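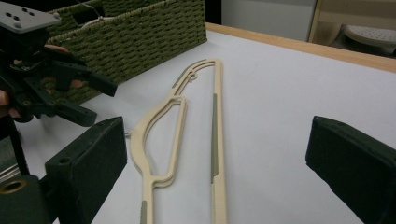 Plastic hangers with non-slip strips, on a white table.

Print this post | E-mail this post

Home | Archive | Household Matters | Contact

Letting an Apartment Furnished: Notes on the Written Inventory

Posted 3 November 2018

A furnished tenancy depends on a good inventory. Over the past several years I have let a small apartment on Alcombe Street, and before that I rented a number of furnished apartments myself. In both positions I have found that most disagreements at the end of a lease concern items of very modest value. Large furniture is seldom in dispute. The questions arise over saucepans, lampshades, spare keys and the contents of closets.

The inventory I received as a tenant in the Presau building ran to a single page. It listed "kitchen items, various" and "bedding, as seen." When I left in May, the management deducted $67 from my deposit for kitchen items which, in its opinion, had once been present. I was unable to show otherwise. The sum was small, but the correspondence continued through the summer and was unpleasant for both parties.

My own inventory now has 105 entries. Each entry gives the room, the item, its condition in plain words and, where it would cost more than a few dollars to replace, the price paid. Words such as "good" and "fair" are avoided. A tenant and an owner may differ on what is fair, but they will generally agree on "two scratches near the left handle."

The list should be completed before the tenant arrives and reviewed with the tenant present. I allow an hour for this. Both parties sign every page, and the tenant keeps a full copy. Any corrections received in writing during the first week are attached to the original. I have refused very few of them.
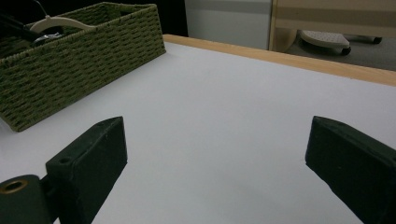 White tabletop with a pale wood edge.

Surfaces deserve particular care. Tables, counters and window sills show wear sooner than anything else in an apartment, and ordinary wear should not be charged to the tenant. A faint ring on a desk after two years is ordinary wear. A burn is not. The lease should state this clearly, and the inventory should record each surface separately, including the underside of any table that folds.

On the matter of deposits, I hold $300 against contents and keep it apart from the deposit on the apartment itself. Owners should review their local rules before adopting the same arrangement, as some places place limits on the total that may be held or on the number of days allowed for its return.

I am asked from time to time whether a paid inventory service is worthwhile. Boonchu prepared one for me in the first year at a charge of $363. The work was thorough, and I still follow its order of rooms, beginning at the front door and proceeding clockwise. For a larger property I would use such a service again.

A further post will address meter readings and the return of keys.

Print this post | E-mail this post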